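Sunday, kitchen, second coffee

Quick one today because I have to be out the door by four and I still haven't folded the towels.

So the big table. We are emptying the kitchen drawers onto it, one a day, and yesterday was the utensil drawer, or what I have been calling the utensil drawer. It is really three drawers that gave up and became one. Rubber bands. A meat thermometer with no battery. Takeout menus from Trestetport, which we left in 2000, and I swear we moved those menus twice.

The rule is simple and I stole it from my sister. Everything comes out. It goes on the table. If you wouldn't walk back to the store for it, out it goes. She did her whole house like this over one winter and her counters look like a hotel. Mine won't. Fine.

I started with the gray tablecloth down because the table scratches if you look at it funny, and the blue cloth under that, same reason. It won't lie flat. I've ironed it, I've hung it over the shower rail, I've left it under a pile of cookbooks for a week. Still lumpy. I've decided I like it that way.

Then the chopsticks. Where do they all come from? I bought one set, ONE, a nice dark set, when we had the Segura people over for noodles, and I have been finding them ever since. Behind the stove. In with the garden stakes. One was holding up a tomato plant all last summer and did a better job than the stakes did. 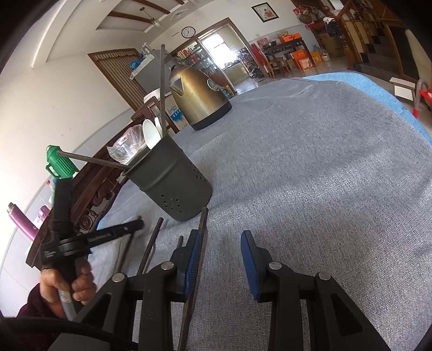 Chopsticks and spoons, kettle behind. Holder has a bit of a lean.

Anyway the holder. I went back and forth on it. It's that dark grayish green that goes with nothing else we own, and it came from a shop in Tallport that I think is closed now. But it has holes in it so things can dry, and my old one didn't, and if you have ever tipped out a utensil crock that has no holes you know what lives at the bottom. Brown water. Never again. So the green one stays, and the old crock is going to be a pen pot, or a plant pot, or it's going to sit in the garage till we die.

White spoons stay too. They're the only ones that don't scrape up the good pan and they're deep enough for soup. I had a wooden one I loved and it split right up the handle in November, and I kept it for weeks, thinking I would glue it. I did not glue it. It's gone now, I put it in the fire pit and felt kind of bad.

Little plastic bags are my real problem. I can't throw out a bag. Every bag had something in it once and might have something in it agian. I found four bags inside a bag. If anybody has a system for this please tell me, and please don't say sew a bag holder, my mother in law already said it.

The kettle doesn't count as drawer stuff but it ended up on the table anyway, becuase I wanted tea and there was no room left on the counter. I love that kettle. It's got a dial on it for the temperature and a proper little spout, and the color is somewhere between gold and bronze depending on the light. Donnie MacBrayne from down the street says green tea wants cooler water and he is probably right, but I boil mine and drink it bitter and I'm happy.

Where we landed – one holder, one box for the thrift store, one bag (yes, a bag) of trash. The drawer now has dish towels in it and nothing else. I keep opening it to look.

Not done yet:
the baking drawer, which I'm scared of
under the sink
the shelf with the Sturkar mugs, we got those on the trip and I can't part with any of them so I don't know why it's on the list
lids. all the lids.

I might do the lids tonight if I'm back in time. Somebody asked in the comments last week if I'd post the before pictures of the pantry and I will, I just have to find them, they're on the old phone and the old phone is in a drawer. Not one I've gotten to yet.

Ok, towels, then shoes, then car. More on Tuesday if the lids don't win.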